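PRISTEVANO FIELD
Pre-Season Facility Safety Inspection: Grandstand, Bleachers, Dugouts and Grounds
Inspection date: 2022-10-13
Inspected for: Pristevano Park District
Inspecting firm: Murkitz Facility Review
Total fixed seats: 2751
Ratings: S = satisfactory, R = repair needed, M = monitor, N = not inspected

Section 1. Grandstand and Bleachers

1.1 Aisle steps, concrete: R
Spalling on the nosings of the third-base aisle, rows F through K. Patch and repaint the yellow edge before the gates open to the public.

1.2 Handrails: S
All posts tight. Paint is worn at hand height.

1.3 Seat planks, general admission: M
Several end caps are missing on the right-field bleachers. Exposed plank ends shall be covered. The district has 496 replacement caps in storage from the earlier Prutex order, and these fit the present planks.

1.4 Guardrail at top row: R
The opening between the lower rail and the deck is wider than the district standard at two bays behind first base. Close both bays with mesh. Rows directly below are to remain roped off until the work is accepted.

1.5 Roof columns and bracing: S
Surface rust only at the column bases.

1.6 Wheelchair platform: S
Slope and landing acceptable. The companion seats must be anchored again after each concert setup.
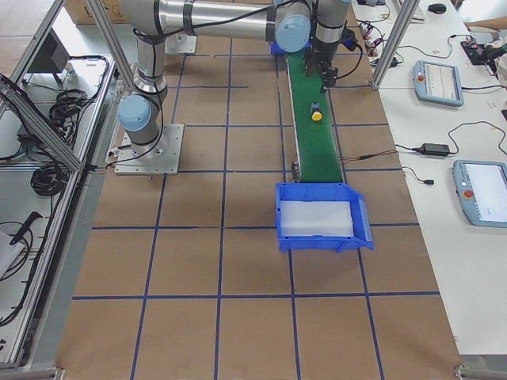
Eyvindsson replied to item 1.4 that the two bays were left open on purpose when the drain line was run through them, and asked that the mesh be hung on clips so the line can still be reached. The request is accepted, provided that the clips cannot be released by hand from the seating side.

Section 2. Dugouts and Bullpens

2.1 Dugout rail padding, home side: S

2.2 Dugout rail padding, visitor side: R
Padding has split at the bat rack end. Replace the full length. Tape is not an acceptable repair.

2.3 Dugout steps: M
Rubber treads are lifting at the visitor steps. Glue down and check again in May.

2.4 Bullpen gates: R
The left-field gate swings onto the warning track when unlatched. Install a latch that can be worked from both sides.

2.5 Dugout drains: S
Cleared before the visit.

Section 3. Playing Field and Outfield Wall

3.1 Warning track surface: M
Low spot in the right-center gap. Add material and roll.

3.2 Outfield wall padding: S
Tie-downs complete from pole to pole.

3.3 Backstop netting: R
One lower cable clamp is loose behind home plate. Tighten at once, and inspect the remaining clamps along the same run.

3.4 Foul poles: S

3.5 Irrigation boxes: R
Five lids sit above grade in foul territory. Reset flush with the turf.

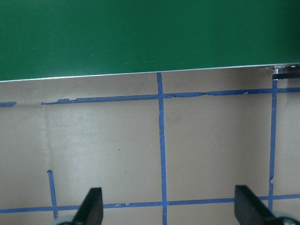 Photo 2.

Section 4. Exits, Lighting and Emergency Equipment

4.1 Main gate, clear width: S
The souvenir stand shall stay behind the painted line during games.

4.2 Exit signs under the grandstand: R
The sign at the first-base ramp is dark. Replace the battery and lamp.

4.3 Field light towers: N
Climbing inspection is by separate contract. Ground-level bolts and access doors were checked and found secure.

4.4 Fire extinguishers: S
Tags are current in the concession rooms, the press box and the clubhouse.

4.5 Temporary seating: M
Temporary stands for tournament play are limited to 1000 persons. The load notice must be posted at each stair. One notice is faded and cannot be read from the ground.

4.6 Storm shelter notice: R
The map at Gate B still shows the old clubhouse. Replace with the current map.

Comments and Follow-up

Items 1.4 and 3.3 are to be completed before any public event. Other items marked R are to be completed before the spring opening. Items marked M will be reviewed at the May visit, with photographs kept by the district office.

Reports of completed work should state the item number, the contractor and the materials used. Item 4.3 will remain open until the tower report is received.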